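Visit Report: Achterberg Open Day, Sornham
Saturday, July 14, 2018

Achterberg opened its Sornham plant to dealers and owners for one day. The tour covered blade grinding, deck assembly and the test lawn. Corinne Achterberg led the morning group.

Blade grinding comes first. Blanks arrive cut to length and are ground on both ends, then hung on a balancing pin. A blade that drops to one side goes back to the wheel. The shop handles up to 900 blades a shift. Scrap was not discussed.

Deck assembly was running the Prillska, a walk-behind rotary with a steel deck. Spindles are pressed in before paint – a change made in February after complaints about chipped bores. Cutting height is set by a single lever with 10 positions. On the unit I tried, the lever was stiff between the lowest two and moved freely above that.

The Cirka, a reel mower, is built at a separate bench. Judite Torres showed how the bed knife is set against the reel with a strip of newspaper. The paper should cut cleanly along the full width with no drag. She advised owners to check this at the start of the season and again after hitting a stone.

On the test lawn I ran both machines over dry grass. The Prillska measured 81 decibels at the handle on the plant's own meter. It left clumps on the turns with the mulch plug fitted and fewer with the side chute. The Cirka gave the more even cut but rode over the taller stems along the fence.

Spare parts were on sale in the loading bay at list price. Belts for the older Prillska decks were out of stock.

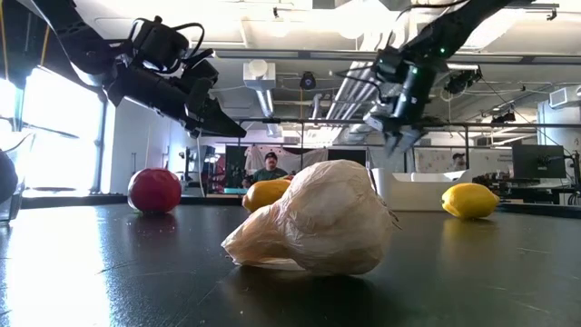 Dealers can order those belts through the Sornham parts counter. The part number is stamped on the underside of the belt cover, next to the rear bolt.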